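Jedville Community Kitchen and Household Skills Program
Progress report to the Bradunard Fund
May 3, 2019

1. Purpose of this report

This report covers the second stage of the grant made to the Jedville centre for the refit of its training kitchen and the renewal of its utensils and small equipment. It sets out the work completed, the money spent and the matters still outstanding. The first stage, which dealt with plumbing and floor repairs, was reported in January and is not repeated.

2. Work completed

The two training benches are in place and have been in regular use since the end of the first stage. Shelving along the inner wall has been lowered so that seated participants can reach the second shelf without help. Drawers have been relabelled in large print, with a colour assigned to each bench, and the same colours appear on the storage tubs.

The Marchal room, which had served as overflow storage, has been cleared and now holds dry goods and linen only. Participants carried out most of the sorting as part of their regular sessions. Items in good order were returned to the kitchen or offered to the Zevell Street hostel. Chipped crockery and pans with unsound handles were discarded.

Session plans have been revised to give more time to clearing up. Staff had noted in the first stage that cooking tasks ran over and that washing, drying and putting away were often finished by staff after participants had left. Each session now ends with a fixed period for these tasks, and the menu has been shortened accordingly.

3. Participation

Attendance records show 717 individual attendances for the period. Demand for the afternoon sessions remains higher than for the morning ones, and a waiting list has been opened for the afternoon. The centre proposes to move one morning session to the afternoon at the start of the next stage, subject to the availability of transport.

4. Equipment and condition of stock

The utensil inventory has been brought up to date. Over 80 pieces were checked for cracks, rough edges and loose joints, and each was entered on the stock sheet with a short note on its condition. Light-coloured pieces were checked under the bench lamp, as marks on them are easily mistaken for damage.

Condition notes have been made more specific at the Fund's request, and a plain entry of "good" or "worn" is no longer accepted on the stock sheet. Surface marks are now recorded separately from faults. 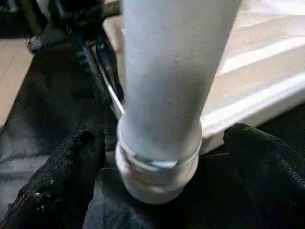

Pieces in pale finishes account for many of the new entries, and a faint brownish scratch mark on a grey-white shaft, with a tiny dark speck near it, is the level of detail staff are asked to write down. Marks of this kind do not by themselves lead to replacement. A piece is withdrawn only where the surface has lifted or a joint has opened.

5. Expenditure

Spending on utensils and storage in this stage came to $1,238, which is within the amount approved. Receipts have been filed at the centre and copies are attached to the financial statement. No transfer between budget lines is requested.

6. Outstanding matters

The replacement drawer runners for the second bench have been ordered but not received. The centre will also need to settle where the linen is to be laundered once the present arrangement with the hostel ends. A decision on both items will be included in the final report.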